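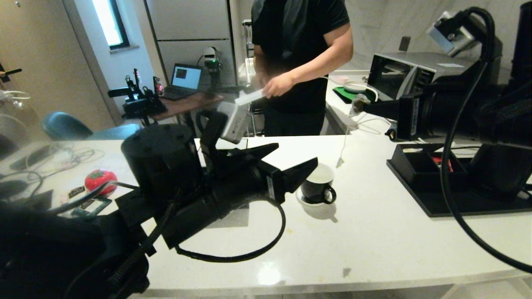
By Nelu Munteanu | Filed under: Kitchen & Bath > Stain Removal

Tea rings and coffee spots on a pale countertop. Quick method, works on most engineered stone. Marble — stop, different page, no acids and no baking soda scrubbing.

You need: dish soap, baking soda, two soft cloths, warm water. Plastic scraper if the spots are crusty.

1. Clear the area. Everything off, trays too. Stains hide under trays.

2. Soap and warm water first. Wipe, wait, wipe again. Fresh spots usually go right here and your done.
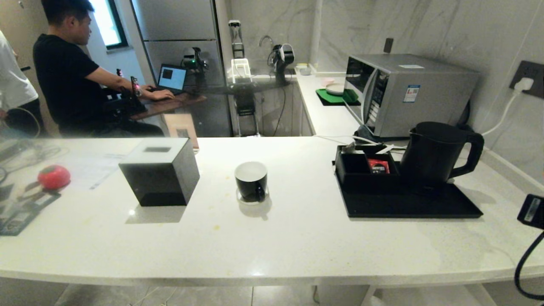

Mug on a glass saucer, a few yellowish spots on the counter nearby.

3. Still there? Paste — three parts baking soda, one part water. Dab it on, don't rub. Leave it 30 minutes. Old tea wants longer, I've gone to 40.

4. Lift the paste with a damp cloth. Small circles, light pressure. No green scouring pads, they dull the polish and you wont get it back.

5. Rinse twice. Leftover soda dries to a white haze.

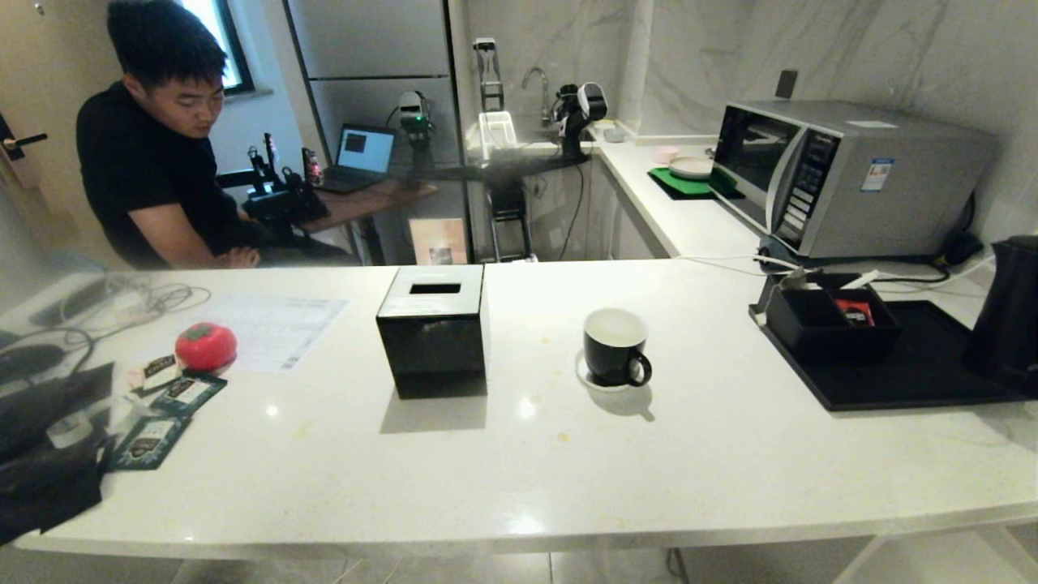
6. Dry it properly. Buff with the second cloth, look at it from a low angle with the light behind.

Igor Wróbel asked about bleach. No. Not on resin stone, not even diluted.

Same goes for 70 percent alcohol left to sit. Quick wipe ok, then rinse.

Sealed granite: skip the paste, soap only, reseal in March or whenever water stops beading.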